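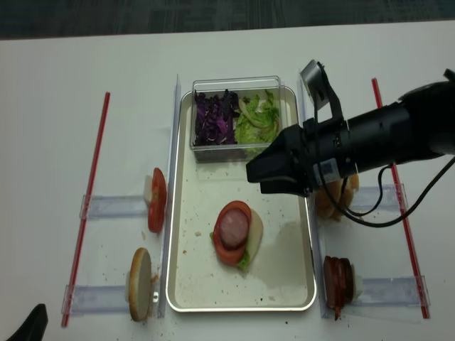 Bench 2, sandwich build. Tray, holders and right arm at time of check.

Workshop > Shared builds > Jonar arm > Checks

Builds Bookings Tool list Checks Contact

Jonar sandwich bench — safety check, July
Nornmont shared workshop. Job no. 479. Run on Saturday, before the afternoon session.

1. Table and floor
Table steady, no rocking with the arm at full reach — OK
Floor clear for walking behind the bench — OK

2. Arm
Base bolts tight — OK. One took a quarter turn. Paint-mark it so we can see if it moves again.
Stop button within reach of the operator's seat — OK
Stop button tested with arm moving — OK, tested 7 times
Speed limit set in Azimi controller — FIX. It had gone back to default after the update. Reset and saved, check again next session.
Cables clear of holders through the full swing — WATCH. They loop low near the right-hand holders. Add a clip further back on the forearm and leave enough slack for the wrist.
Wrist camera bracket tight — OK

3. Gripper
Fingers line up when closed — OK
Finger pads clean — wiped before start
Grip force on soft items — OK for bread and tomato. Salami still needs a lower setting.

4. Holders and dividers
Clear acrylic holders, chips or cracks — none found
Dividers upright on both sides of tray — OK
Sharp edges — one divider is rough along the bottom. Sand before next use.
Crumbs — on the tray and on the table by the lower left bun holder. Brush out between runs.

5. Food
Test food is not for eating. Bin it at the end of the session.
Cabbage and lettuce tub back in the test fridge after each block — OK
Tray washed and dried — NOT DONE at time of check

6. Power
Supply tag in date — OK, tag 3141
Jovarar power board off the floor — OK

Result: pass with fixes. Cable clip and divider edge to be done before the arm is run above half speed.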